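Session 6: Who gets to say "military family"?

Reading for this week: the two chapters from Steinbach, plus the Altthorpe interviews (in the folder, skip the appendix).

Last time we got through the enlistment material and ran out of time on spouses. I'm starting with spouses and I'm going to be a bit harder on the reading than the course guide is.

## 1. The resilient wife

Almost every welfare leaflet you'll look at this term has her in it. She copes. She packs up the house in a weekend, makes friends at the new posting by the following month, and is proud. Ask of each leaflet:

- Who wrote it, and who paid for the printing?
- Does she have a job? If so, what happened to it at the last move?
- Is there a husband at home anywhere, with a wife who serves?

I don't doubt that many spouses are proud. I doubt that pride tells us much about how they're getting on. Reinhold Steinbach treats the word as a finding. I'd treat it as an answer people have learned to give when somebody with a clipboard comes round.

## 2. The Altthorpe survey

The figures get quoted a lot, so you should know where they come from. The forms went to 700 households on and near the base. Steinbach's headline claim, that families "adjust well within the first year", rests on the ones that came back, and he never gives the return rate. I wrote and asked. I'm still waiting.

Of the long interviews, 23 were done in full. Fourteen of those took place with the serving partner in the house, sometimes in the same room. Read interview 9 with that in mind and see whether you still believe the second page.

Also missing:

- anyone who had left the marriage
- anyone who had moved back to their parents during a tour
- children over 16, who were counted as adults and then not asked

## 3. Femi Ekwueme's objection

Ekwueme's short piece is the better of the two, though she overreaches at the end. Her point is that "adjustment" gets measured by whether a family makes trouble for the welfare office. A quiet household scores well. A household that asks for help scores badly, even if the help worked.

Where I part from her is the claim that all support schemes are a way of keeping people quiet. Some of them are plain childcare. The woman in interview 17 wanted two mornings a week so she could finish a bookkeeping course, and she got them, and she finished it. Ekwueme leaves her out. Look for what each author leaves out and you'll have most of your essay.

## 4. Homecoming

We'll spend longer on this in the seminar. The usual story stops at the airport. In the interviews the hard part tends to start a few weeks later, over small things: who does the bins now, who tells the eldest off, why the kettle has moved.

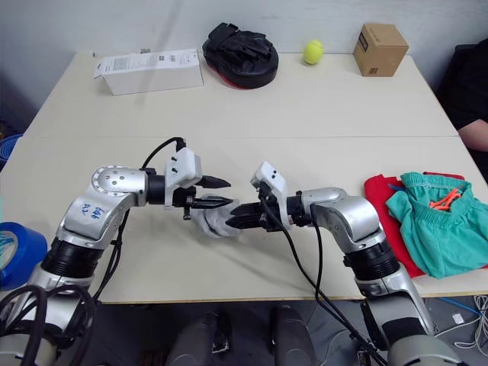 Steinbach gives homecoming four pages and calls it a "honeymoon phase", a label he borrows without saying from whom. I'd be wary of any phase model here. People go back and forth, and a second tour can undo whatever the first return had settled.

## For the seminar

Bring 600 words, typed, on one interview of your choice. Don't summarise it. Pick one sentence you don't believe, or one you think the interviewer missed, and say why. If you agree with Steinbach, fine, but then deal with the return rate.

Essay titles go up in June. Interview 12 has a page missing in the scanned copy; the library has the bound one.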